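About the Riseck Robotics Club

The Riseck Robotics Club is a student organization of the Riseck School of Engineering. It is open to students in every year of study, and no earlier experience with robots or programming is required. The club currently has 229 members on its rolls and meets in the Stutar Building from September through May.

Work is organized into three project groups. The largest, known as Clistico, prepares the club's entry for the Chou Cup, a student competition in two-arm manipulation. Teams program a pair of arms to handle small parts and operate simple fixtures such as drawers and receptacles. Scoring takes account of accuracy, time and the quality of the written report. 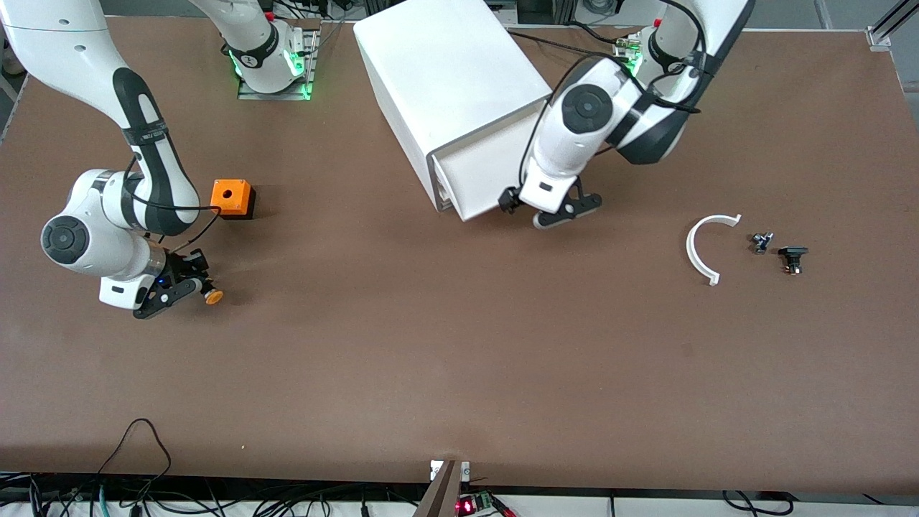 Members who join without a technical background often remark that the first month is slow, and one second-year student wrote in the spring survey that teaching a gripper to close on a part at the right angle took her longer than the rest of the task combined. New members are therefore paired with an experienced student for their first two projects.

The other groups work on mobile robots and on outreach to local middle schools. Each group elects its own lead in April.

Students may apply at the start of either semester. Applicants attend a safety session before using any equipment, and a member qualified on the arms must be present whenever they are powered. Membership is free. Travel to the Chou Cup is paid from the club's annual grant.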